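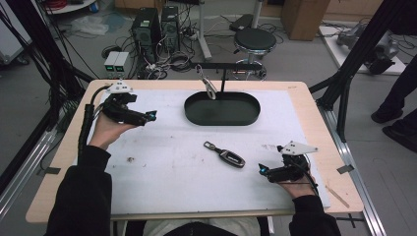 *Fig. 1. Two hand-held grippers at a worktable.*

## Handout 2: Limited-time codes in games

Hello again, and thank you for all the lovely chatter last time! Today we're looking at gift codes, using our pretend monster game, Huanca. Say a code gives every player one rare creature and runs out on December 30, 2025 (midnight, but whose midnight? Please write the time zone down, always). If 2,100 players claim it and only 138 ever use the creature in a battle, was it a good gift? Bring your thoughts, plus 40 words on a code you'd offer in January.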